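Standing orders and small sums

Mar 14, 2023

I have given money away by standing order for five years and have kept a record of it in a plain text file. The method is simple. On the first of the month 84 pounds leaves my account, split between the night shelter at Turnavholm and a fuel fund in Bollunside. I chose the amount by taking a fixed share of my pay after rent and rounding down.

The system has one fault. It removes the decision, and after a while it removes the attention as well. Last July the fuel fund changed banks and my payments bounced for two months before I read the letter.

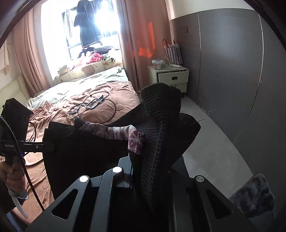 Vasilică Tudose, who ran the shelter's accounts until last year, put the case for regular gifts to me in terms of planning. A single gift of 1000 pounds is welcome but can't be set against wages. A monthly 20 can, provided it keeps arriving. I accept the argument. It does not deal with the person outside the station at Bomholm who asks for change, and for whom I have no line in the file.

My current rule is to carry coins and not to ask what they are for. I have broken it twice this winter, both times when late for a train - a poor reason, and I have noted it as such. I will review the amounts in July.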